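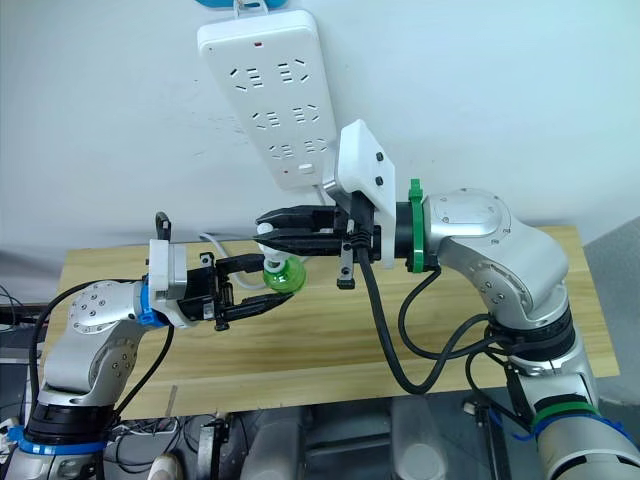 Can you leave a plug-in mosquito repellent heater on a power strip all night?
Read the leaflet that came with yours and go by the hours it gives, and keep curtains and bedding away from it.

haro_356
Joined in March
OK so that's the official line, but where do you all put yours? Mine is in the back bedroom and the bottle always ends up bumping something.

jasik40
Wall, up high, bottle hanging straight down. I had one lying sideways on a strip behind the couch once and it leaked all over the baseboard – never again!

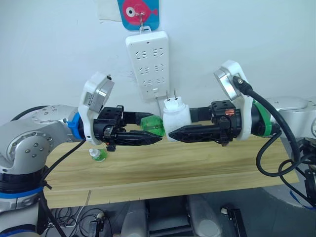 White plug adapter, prongs up, under the power strip

Flynn Halliday
Don't agree with jasik. A strip is fine if it's fixed to the wall and the bottle hangs upright. Mine's been like that for 2 summers and not one drip.

jasik40
Fixed, sure. Most people's are on the floor with the dog, Flynn.

Shona Pomare
I'm with jasik on the height thing, mostly because I can see the light from bed and know it's on. The refill is my real gripe. I get about 40 nights out of a bottle, and I always forget to check how much is left (green plastic, dim room, good luck)

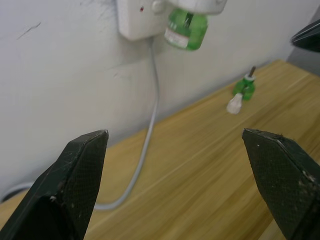
so now I write the start date on the label in marker and swap it when the time's up. Also wipe the wall near it now and then, mine gets grubby.

haro_356
Marker on the label, stealing that. Moving mine up tonight.

Flynn Halliday
Still keeping my strip :)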